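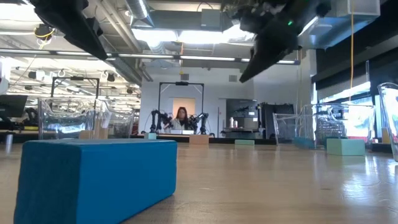

Blue block on the table, gripper open.

08/10/2026

Benefits review, day two. I compared the dental options from Urnden and Drirkiler for our 42 employees. Urnden has the lower deductible, but it pays only to 400 dollars for a crown. Drirkiler pays 666, with a waiting period of 11 months — too long for the people who joined in July.

Vision plan stays with Urach, same rates as before.

Still open: does the Drirkiler waiting period apply also to children? I wrote to them, no answer yet. Please do not send the enrollment forms before this is clear.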